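Suche Suchbegriff eingeben Suchen

Arbeitsplatte aus Holz freiräumen und ölen, an einem Abend

Kurz vorweg: ich mach das jetzt zum vierten Mal, immer im März, immer zu spät. Deswegen mal aufgeschrieben, damit ich nicht jedes Jahr neu suche. Gilt für geölte Massivholzplatten. Lackierte bitte nicht so behandeln, da zieht nix ein.

Was man braucht
Hartöl für Küchenplatten, lebensmittelecht. Ich nehm das von Wistholm, anderes geht auch. Schleifpapier 120 und 200. Zwei fusselfreie Lappen, ein altes T-Shirt tut's. Handschuhe. Schraubglas mit Wasser für die Lappen, dazu gleich mehr.

1. Alles runter
Wirklich alles. Nicht drumherum ölen, hab ich im ersten Jahr gemacht, gab Ränder um jede Dose. Bei der Gelegenheit gleich sortieren: was seit Wochen nicht angefasst wurde, kommt in den Schrank. Reste in kleinere Gläser umfüllen.

2. Putzen
Lauwarmes Wasser, ein Spritzer Spüli, kein Scheuermilch. Faserrichtung. Hinten an der Wand klebt es am meisten, da mit der alten Zahnbürste ran. Danach trocken lassen, mindestens zwei Stunden. Besser über Mittag anfangen, abends ölen.

3. Schleifen
Nur wenn sie rau ist oder Flecken hat. Erst 120, dann 200, immer mit der Maserung. Nicht nur den Fleck schleifen, sonst gibts eine Delle. Wasserringe von Flaschen gehen fast immer raus. Staub absaugen, dann feucht nachwischen, wieder trocknen lassen.

4. Ölen
Dünn! Ein Esslöffel reicht weiter als man denkt. Mit dem Lappen einreiben, 20 Minuten warten, Überschuss komplett abnehmen. Was stehen bleibt, wird klebrig und bleibt klebrig. Kanten nicht vergessen, vor allem an der Spüle. Zweite Schicht am nächsten Tag.

WICHTIG: Öllappen nie zusammengeknüllt liegen lassen, die können sich selbst entzünden. Ins Wasserglas damit, Deckel drauf, später flach draußen trocknen.

5. Wieder einräumen
Über Nacht leer lassen, beim ersten Tee am Morgen noch nichts Nasses draufstellen. Dann zurück, aber weniger als vorher.
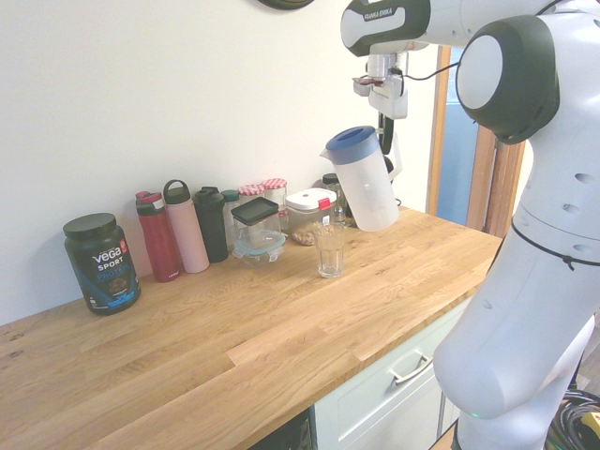
Eine Reihe an der Wand, mehr nicht, die Regel hat sich bei mir gehalten. Hohes nach hinten, Flaches davor, und vorne bleibt die Fläche zum Arbeiten. Vier Trinkflaschen neben der grünen Dose Proteinpulver sind schon die Obergrenze, bei mir wandern die sonst in den Schrank. Vorratsdosen lassen sich stapeln, die eckige mit dem schwarzen Deckel steht gut auf einer zweiten. Die kleinen Gläser mit den rot-weiß karierten Deckeln passen dahinter.

Wasserkrug und Gläser: Untersetzer, vorallem in den ersten zwei Wochen. Tropfen gleich weg.

Nachölen, wenn Wasser nicht mehr abperlt. Die Stelle neben der Spüle ist meistens zuerst dran, die mach ich zwischendurch einzeln, dünn und ohne Schleifen.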